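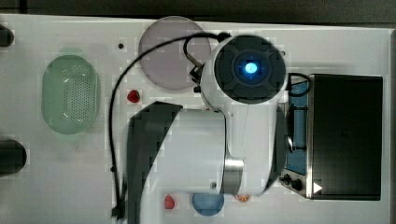
From: Nana Korletey
To: Plasthorpe Allotments members' list
Subject: Re: Water charges and the new meter readings

Dear members,

Thank you to all who have written since the February notice went out. I am replying to Mr Hollmann's message on the list, as several plot holders have raised the same points with me separately.

Gerd Hollmann wrote:
> The notice says that the lower site used 2,793 units over the year and that the cost
> will be shared equally between all plots. Those of us on the Windus Lane side
> have no standpipe nearer than the main gate and carry most of our water by
> hand or collect it from shed roofs. I do not object to paying a share, but I would
> like to know how the figure was reached, and whether half plots are to be
> charged the same as full ones. I would also ask that the trough by the
> compost bays be looked at. The ball valve sticks and the overflow has been
> running into the path.
> Regards, Gerd

The figure is taken from the meter at the main gate, which serves both the lower site and the Windus Lane side. The wording of the notice was wrong in giving it as the lower site alone, and a corrected copy will be placed on the noticeboard. The opening and closing readings may be inspected on request.

Half plots will be charged at half the full rate. This has been the rule since the present tenancy agreement was adopted and there is no proposal to alter it. Any half-plot holder who has received a demand for the full amount should return it to me unpaid, and a fresh one will be issued.

On the matter of standpipes, the association has asked for a price to extend the pipe along the hedge as far as the old Lenz plot, with 2 new taps. The work would need the landlord's consent – this has been applied for but not yet given. Members will be consulted before any money is committed.

The valve on the compost bay trough has been reported. Until it is repaired, please close the stopcock beneath the green cover after filling your cans. Hoses may not be left running unattended on any part of the site, and sprinklers remain prohibited under the agreement.

Payment is due by the end of the month following receipt of the demand. Members who would find it easier to pay in 2 parts may do so by writing to me beforehand.

Yours faithfully,

Nana Korletey
Secretary, Plasthorpe Allotments Association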